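Join the Sanska Tide Walkers this spring

Sunday, March 30, 2025
By the Sanska Tide Walkers
Print this page | E-mail to a friend
96 shares | 20 comments

If you have ever stood on a beach at low tide and turned over a stone just to see what was under it, we would love to hear from you. We are looking for new people to walk the Sanska shore with us this year, and there is a lot of shore!

The Tide Walkers survey is a plain, friendly, muddy sort of project. People go out in pairs, follow a stretch of beach between the high water line and the sea, and write down what they find living there. Limpets, periwinkles, beadlet anemones, shore crabs, the brown weeds and the green ones, and now and then something that has the whole group crouched over one pool and arguing in whispers. The records go into the Cirnum shore log, where anyone can read them, and where the earliest entries are in pencil and mostly about the weather.

Last season we covered the beaches on the Fornevico side and got as far as the old slipway. This season we want to go right round the point and do the north side properly. It has hardly been looked at. The rock there is flatter, with long gullies that hold water even on the biggest tides, and those of us who have had a quick look came back very excited about the sponges (there is an orange one under the overhangs that we still can't agree on).

Who can take part

Anyone who can manage uneven, slippery ground for a couple of hours. You don't need to know a single species when you start. Several of our keenest walkers began by calling everything "a sort of snail" and are now quite hard to drag away from a patch of barnacles. Young people are very welcome with a grown-up, and so are well-behaved dogs, on a lead, as long as they stay out of the pools.

If the rocks aren't for you, please don't stop reading. We also need people indoors to type up the sheets, sort the photos and check names against the field guides. It is good company and there is always cake. Some people do both, walking when the weather suits and typing when it doesn't.

What you would be doing

Each pair takes a 200 metre stretch and walks it 2 times in the season, once in spring and once in early autumn. A walk starts before low water and finishes when the tide turns, and we are strict about that last part. You lay down a small square of string at each marked spot, look closely at everything inside it, and fill in the sheet. Then you move on to the next one. It sounds slow. It is slow, and I have never once wanted it to go faster – there is so much going on inside a square of string that you would walk straight past on any other day.

You will be paired with somebody who has done it before for your first walk. After that you can swap, stay together or bring a friend. We try to give people the same stretch for both walks, as you get very fond of it and you start to notice things. A gully fills with sand over the summer, or the mussels creep along a ledge.

What we give you

A clipboard, waterproof sheets, a string square, a hand lens and a folding card with the common species on it. We also lend out tide tables and a whistle. You will need your own boots or old trainers with a decent grip, a waterproof coat, and something warm for afterwards, even in May. Gloves with the fingertips cut off are a treat.

There is no pay, I'm afraid, but we can refund bus fares from Fornevico, and lifts are easy to arrange from Cirnum. Parking near the slipway is tight, so please share if you can.

Training day

We run one training day before the first walks, with the morning indoors at the Siriwardena Hall and the afternoon on the beach below it. The morning is mostly looking at shells, pressed weeds and photos, and practising with the sheets. We have room for 20 new people on the day. If more of you write in, we will put on a second one, and I rather hope we have to.
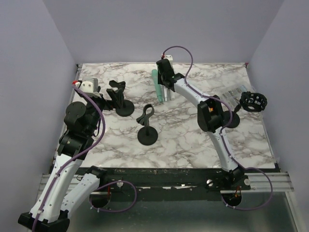

In the afternoon we go down the steps and do a real square together, then another in pairs, and compare notes over flasks. Expect to disagree about periwinkles. The rough one and the flat one give everybody trouble, and the card only gets you so far.

Please do eat something before you come down to the beach. The kiosk keeps its own hours.

How to apply

Write us a short note, a few lines is fine, and leave it in the Tide Walkers box at the Siriwardena Hall, or use the contact form on the Sanska shore pages. Tell us:

- your name and the best way to reach you
- whether you would like to walk, type or do a bit of both
- which days you can usually manage
- whether you need a lift or can offer one
- anything we should know about your health or footing on rocks

It would also be lovely to hear about something you once found on a beach. It isn't a test and it doesn't have to be alive.

We will write back to everyone with the training date and a list of the stretches still free. The one below the lighthouse steps tends to go first, so say so in your note if you have your heart set on it.

Share this | 20 comments
Print this page | E-mail to a friend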